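Reading time: 1 minute

Teaching a gripper to lay the table takes patience and 12 clean goes in a row.

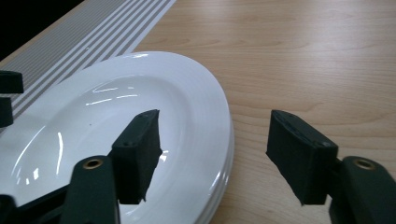
Start slowly. Open the fingers wide before you reach the stack – foam pads forgive a lot, but oval rims slide.

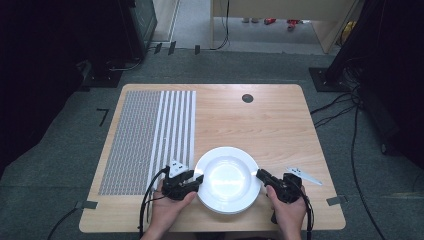 Bin any go where you dithered. It will learn the dithering first.

Comments
Binned 89. Kept 12.
Does this work for cutlery?
No.

Contact | © Flernine | Back to top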